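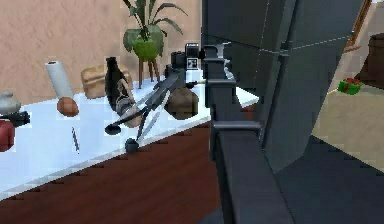

Elias Tarawneh had inherited his uncle's unfinished novel, which would have been fine if the will hadn't asked him to finish it. The book was about the siege of Pirnholm and stopped on page 243, in the middle of a cannon. He read it standing at the white countertop, elbows on either side of the pages, and by supper he had taken against every person in it, including the horse.

"Who wins?" asked Lai-ching Lau, who lived upstairs and had once edited a gardening magazine.

"It's 1760. Everyone has a cough."

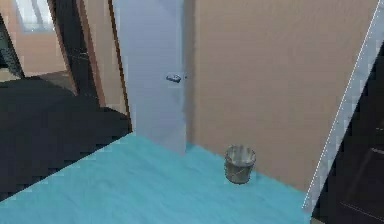 She took the last eight chapters home and brought them back with pencil on them. The Duke of Tundis, she felt, proposed marriage too often. Also, he had died in chapter two.

"He could be a different duke," said Elias.

"He has the same limp."
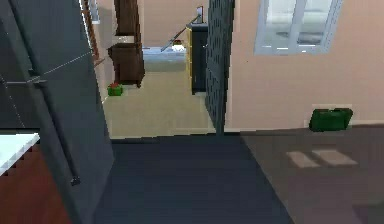 The refrigerator, with the little framed picture beyond it.

So they killed him again, properly this time, with soup. The siege went more briskly after that. Lai-ching gave the widow a greenhouse. Elias let the cannon go off – it missed – and the army of Ilberg, some 21 men by his uncle's careless arithmetic, went home for the harvest in November.

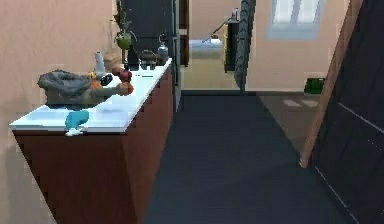 The counter, gray bundle and all.

The publisher wrote back within the week. They loved the greenhouse. Could there be a sequel, and could it have the duke in it?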